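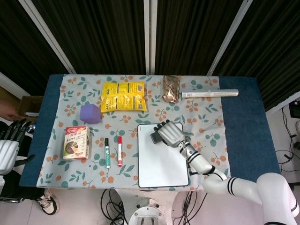

Ticket 961 – Skurnville Hall, table linen keeps creeping
Opened by Rawan Mahasneh, April 26, 2020. Status: open, and getting better!
I love the new printed cloth from Kimarach, but it slides forward over the dark blue one whenever anyone leans on the table. With the little orange fruit and green sprigs on top and the blue showing down both sides, any drift is obvious straight away, and it's worst at the front where the whiteboard lies, as every rub with the eraser drags on the fabric.

Tried so far
Ironed both cloths. Gorgeous result, same creep.
Clips on the back edge. Held well, but the front bunched up.
Swapped the blue cloth for the cotton one from the Salazar cupboard. Much grippier – but the colour is awful with the orange, so back it went.

Reply from Trultum linen desk
Great notes, Rawan! Try 2 strips of rubber shelf liner between the layers, set 11 cm in from the front edge. Please don't use double-sided tape, it marks the blue.

Update, Rawan
Liner is in and I'm thrilled! Nine wipes of the board and the hem moved less than a centimetre. The back left corner still lifts a bit. Would a longer strip fix that, or should I go back to one clip? Happy to test either.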